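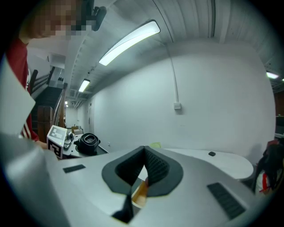 Bench clear-out, November, after lunch

Finally got to the front bench! It was so cluttered that Setareh had started doing her soldering notes on her knee, so I gave it the afternoon and roped in Ardalan for the first hour (he left at 2 for the Fornen call, lucky him).

Cables first. Anything coiled stays coiled and goes on a hook, no more dumping it on the dark tray next to the little mechanism with the knobs. The tray is for stuff in use that same day and I'm going to be a pain about it. The white box with the square marker stays put, please don't peel or wipe the marker, Shirin only just got it lined up again.

Cardboard boxes on the back counter: I opened the top one and it's all Rollholm foam offcuts, 22 of them, none bigger than my hand. Does anybody want these? Kianoush said maybe for the Pirzada packing, so they live another week.

White table is next. I'd like it kept for writing and laptops, bags on the pegs by the door. Also found the 6 mm hex key down behind the bench, the one I accused Sivaprasad of taking home. Sorry!!

Still to do: labels for the hooks, new tape, ask Zumano if the 80 cm shelf is back in stock.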